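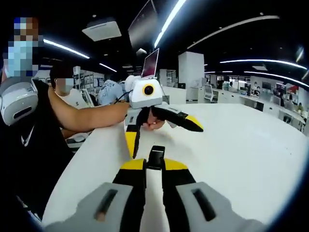

Yearbook index update, Tue 7 May. The Trullisham High alumni list now holds 3,000 entries, searchable by class year and last name.

Print | E-mail
1 min read

Diacritics now sort correctly. Živković files under Z – the old export dropped both marks.
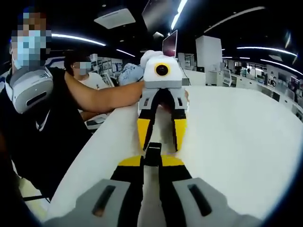
Trullisham High School Alumni Records

Maiden names go in a separate field. Limit is 40 characters. Leave it blank if unknown.

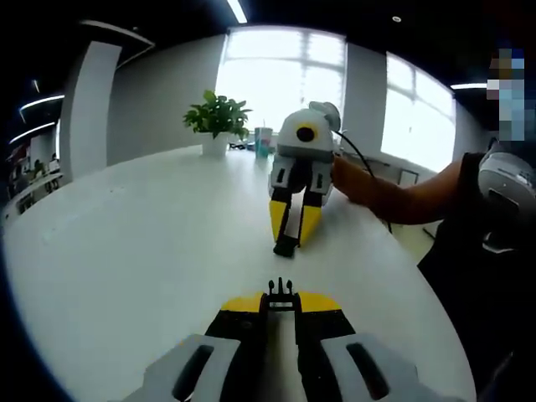 Two grippers at the white table.

Still missing: 20 senior portraits from the Barngate annex years. Scans by October, please – TIFF preferred.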